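Parts swap table back at Ovutness hall

2018-11-06

The small parts swap is back on at the Ovutness hall, first one since March. Doors at 10, tables packed up by 3. Bring your odds and ends - switches, brackets, clips, fuse holders, whatever's been living in the bottom of the toolbox.

Same rules as before. Clean parts only, nothing cracked, no loose batteries. Mains gear goes on the side shelf until it's been looked at. Tables get covered with brown paper so small bits don't skate off onto the floor.
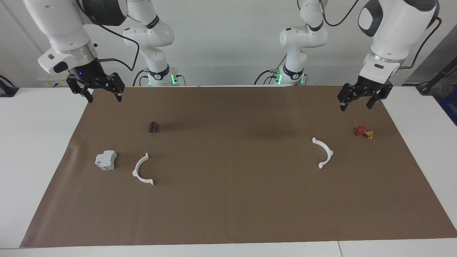

Sorting comes before any swapping, and it's slow going when half of what turns up has lost its label. Bits like the light grey electrical module with the stepped ridges, or the little black cylinder on its side, need a proper look before anyone puts a name to them. If you know what yours is, write it on a bit of masking tape. Saves alot of guessing.

Entry is 3 dollars, kids free. Clano is lending the drawer units again, 90 drawers in all, and they go home empty if we can manage it. 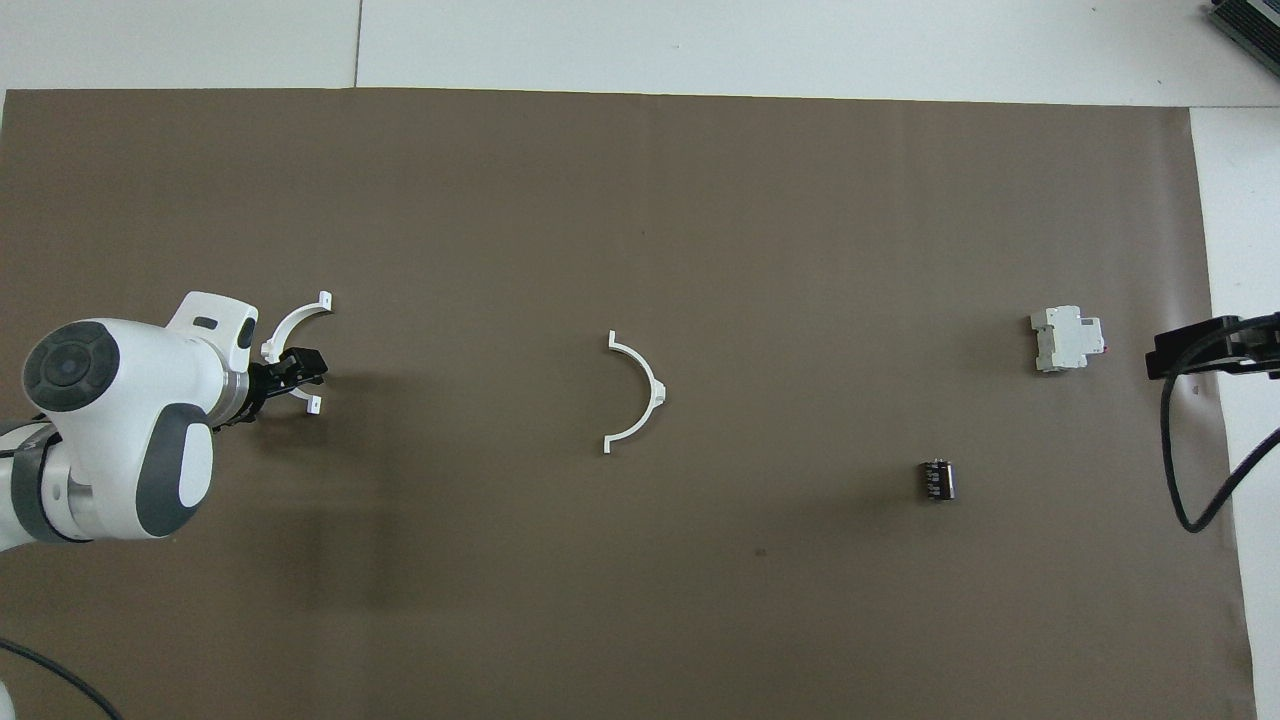
Pairs and sets should stay together please. Last time a good set of hinges ended up in seperate boxes and went home with different people. White half-round brackets like these, same shape, tabs with small holes at the ends, are far more use as a pair than one on its own. Bag them or tie them with string.

Parking round the back off the lane, front spots are for unloading only. Tea and coffee on, bring your own mug. Leftover metal goes to scrap, leftover plastic goes home with you.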